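Gripper pivots, again

I spent most of Tuesday evening on the hand-held gripper, the one with the flat black linkage arms. It had picked up some play since August. You squeeze, the arms move, and the finger pads get there a moment later. With a block you don't notice much. With anything thin you do.

Play like this comes from the pivots. I took the arms off one side at a time and laid them out in order, as they're stacked in layers and I got the order wrong last time. Two eyelets had worn oval, so I swapped them for new ones from the bag of 20 Gun-woo gave me. Wiped the printed bars, no grease. Grease picks up carpet fluff and then you're doing the job again in a week.
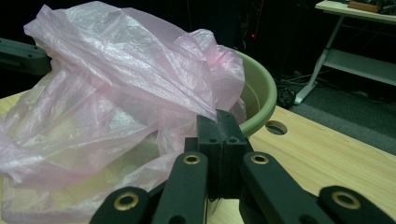 Thin plastic is my usual check after a rebuild. If the pads don't meet flat, a fold slides out of the low side and you feel it straight away. I do five pinches, open fully between each one, then look at the pads for a gap against the light.

The screws behind the left pad still bother me. They want to be snug and no more, or the printed part cracks at the notch. Hwa-young uses a drop of threadlocker on hers. I haven't tried it yet.

The log says 298 cycles on the old eyelets before I first wrote down "loose". I've started the count over from zero and ordered another pair of pads.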